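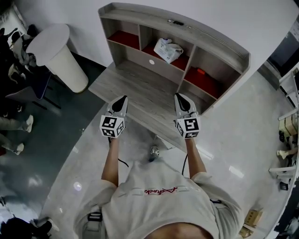 図面の公差は、意匠側と設計側のどちらが先に書くべきか。
うちでは設計側が仮の数字を入れ、意匠側が見た目に効く隙間だけ赤字で直す、という順番に落ち着いています。先に意匠側が書くと、どの面も同じくらい大事に見えてしまって、あとで緩めるのがなかなかつらいのです。

2022年8月9日 作業ノート(Prika 卓上ランプの首まわり)

朝から首の関節の話の続き。前回の打ち合わせで、リトヴァ・サーリネン(Ritva Saarinen)さんから「首を倒したとき、根元の線が途切れて見える」と言われた件です。最初に聞いたときは、正直なところ好みの話だろうと思っていました。ところが試作の2号を机に置いて、座った高さから眺めてみると、たしかに胴の稜線が関節のところで一度ふっと消えて、少し横にずれたところからまた始まるように見えるんですね。言われるまで気づかなかったのが、ちょっと悔しい。

原因はたぶん、関節のカバーを左右同じ部品で済ませようとして、割り線を真ん中に置いたことです。部品代のことだけ考えればこれが一番素直で、2月の見積もりのときもケンパイネン(Kemppainen)社の方に褒めてもらった箇所なので、手放すのは惜しい。惜しいのですが、
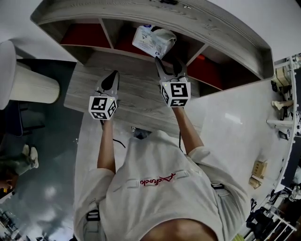
割り線を後ろへ6ミリ逃がすだけで稜線はつながるので、左右で別の部品にする案も真面目に計算してみることにしました。型が一つ増える分は痛いものの、組み立てで向きを気にしながら合わせる手間がなくなるはずで、そこは現場の人に聞いてみないと分かりません。

午後はばねの選び直し。いまのばねだと首が39度を過ぎたあたりで急に軽くなって、手を離すとこつんと下がります。図面上の可動範囲は44度までなので、最後のところがずっと気持ち悪いまま。リトヴァさんはここを「お辞儀のあとに居眠りする」と言っていて、うまいことを言うものだなあと思いつつ、こちらはそれを数字に直さないといけないわけです。摩擦板を一枚足す案、ばねの掛け位置をずらす案、それと可動範囲そのものを39度で止めてしまう案。最後のは設計としては楽だけれど、手元を照らしたいときに光が届かなくなるので、リトヴァさんはきっと嫌がると思います。

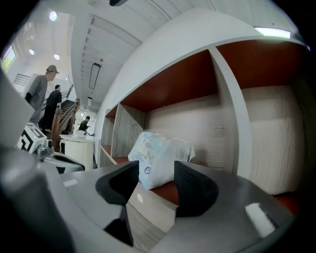
記:機構担当/読み合わせ:Ritva Saarinen(意匠)

ここからは二人で話した内容のまとめです。

以前Urachの展示用什器をやったときは、意匠の絵が固まってからこちらに回ってきて、こちらはこちらで「できません」の一覧を返す、というやりとりを何度も繰り返しました。お互いに悪気はないのに、だんだんメールの文面が丁寧になっていくあの感じは、もうやりたくないですねと二人で笑いました。今回は発泡材の粗い模型の段階から同じ机で触っているので、「ここは譲れる、ここは困る」がその場で出てきます。模型を切るのは時間がかかるようで、図面を三回描き直すよりずっと早い。

ばねは、まず掛け位置をずらす案から試すことに決めました。部品が増えないのがうれしいし、だめでも穴を一つ開け直すだけで戻せます。摩擦板のほうは、長く使ったあとの感触が変わりそうなのが心配で、二番手。可動範囲を止める案は、聞いたとたんに首を横に振られたので引っ込めました。

あと、忘れないうちに。Revelville向けの色見本、艶消しのほうは指の跡が残りやすいようです。首は必ず手で触る場所なので、胴と同じ仕上げでいいのか、リトヴァさんが次までに考えてきてくれるとのこと。こちらは塗膜の厚みが変わると関節の隙間に響くので、仕上げが決まるまで隙間の数字は仮のままにしておきます。
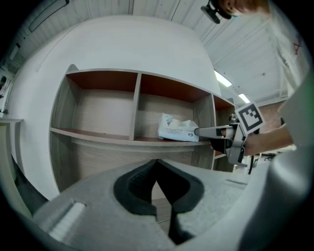

次にやること

・割り線を後ろに逃がしたカバーの断面を描き、いまの案と重ねて印刷する
・ケンパイネン社に、左右別部品にした場合の型代を問い合わせる(急ぎではないと書き添える)
・ばねの掛け位置を変えた首を一本組んで、39度から先の手応えを二人で確かめる
・色見本の艶消しと半艶を、同じ明かりの下で比べる
・図面の公差欄、仮の数字には全部かっこを付けておくこと。前に付け忘れて、そのまま加工に出しかけたので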